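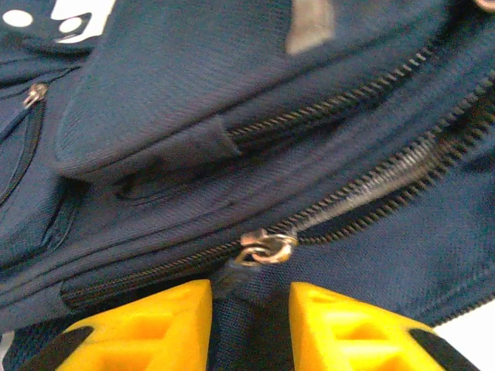 Section 5. Wrist camera and finger set-up for soft goods

This section covers the Zergate bag cell at Merkorville. Use it when the yellow fingers have been replaced, when the wrist camera has been taken off for any reason, or when the arm starts missing zipper pulls. Allow one hour. Section 4 (arm power-up and homing) must be finished first.

You will need:

the 2.5 mm hex key from the cell drawer
a lint-free cloth
a spare pair of black finger tips
the navy backpack kept as the reference bag
the Asante console, logged in at Technician level

CAUTION: Keep the arm in Hold whenever your hands are past the yellow line on the table. Hold stays on until it is released at the console. Closing the gripper from the pendant still works in Hold, so put the pendant down before you reach in.

5.1 Fitting the fingers

1. Open the gripper fully and select Hold.

2. Remove the two screws at the base of each finger. Support the finger with your other hand while the second screw comes out.

3. Look through the cutouts in the old fingers for cracks, mainly in the ribs nearest the base. Put cracked fingers in the red bin. Good ones go back in the drawer as a pair, never singly.

4. Fit the new fingers with the slanted faces toward each other. Tighten the screws by hand until they stop, then a quarter turn more.

5. Push each black tip on until it is seated. A tip that can be turned with two fingers is too loose and must be changed.

6. Close the gripper slowly from the pendant with nothing between the fingers. The tips should meet along their whole width. If one is ahead of the other, loosen the base screws and repeat step 4.

Note: Tips from the older Zerard kit look the same but are slightly longer. They will fit, and the arm will then press too deep into the bag. Check the kit label before opening the packet.

5.2 Setting the camera view

1. Wipe the camera window with the dry cloth. Do not use spray.

2. Place the reference bag on the white table with its front pockets facing up. Pull the padded flap back far enough that it does not cover the main zipper.

3. Leave the main zipper partly open, so that the gray lining shows between the teeth on one side of the slider. The set-up routine looks for this strip. With the zipper fully closed it will report "No track found".

4. On the console, choose Set-up, then Close View. The arm moves down and stops over the bag.

5. Check the live picture. Both fingertips must show at the bottom, one on each side of center, and the metal slider should sit above the gap between them. If only one finger is showing, the camera bracket has turned. Loosen the bracket screw, straighten it and tighten again.

6. Set Exposure to 54. Navy cloth will look a little washed out at this value. Leave it there - at lower settings the black teeth run together with the fabric and the track is lost.

7. Save the view. The console gives it a number. Write the number on the cell card.

5.3 Grip test

1. Release Hold and stand back from the table.

2. Choose Test, then Pinch Fabric. The fingers press down and close on the cloth just below the slider. This fold is what holds the bag steady during the later pull move, and the fingers should not touch the metal.

3. Read Grip Force on the console. The limit is 264. If the reading is over the limit, stop the test and check the tips as in 5.1, step 5.

4. Choose Open and watch the cloth. It should drop free of both fingers. Fabric that stays caught in the cutouts usually means a torn tip.

5. Run the test 5 times, moving the bag a little each time. All of them must pass.

CAUTION: Do not run Pinch Fabric on a side pocket. The small pull there hangs close to the seam, and the arm can take it for the main slider.

5.4 If the slider is not found

Flap has slid back over the track: reposition it and repeat 5.2 from step 4.

Wrong zipper selected: the bag has several black zippers, and two of them run in nearly the same direction. Touch the correct one on the console screen and choose Confirm.

Bright spot on the slider: turn the bag slightly. Do not lower the exposure.

If none of these works, leave the arm in Hold and call Akua Issahaku or Mariama Opoku. Saved views are backed up every Wednesday, and Ghada Nassar can restore an earlier one.

Go on to Section 6, Pull speed.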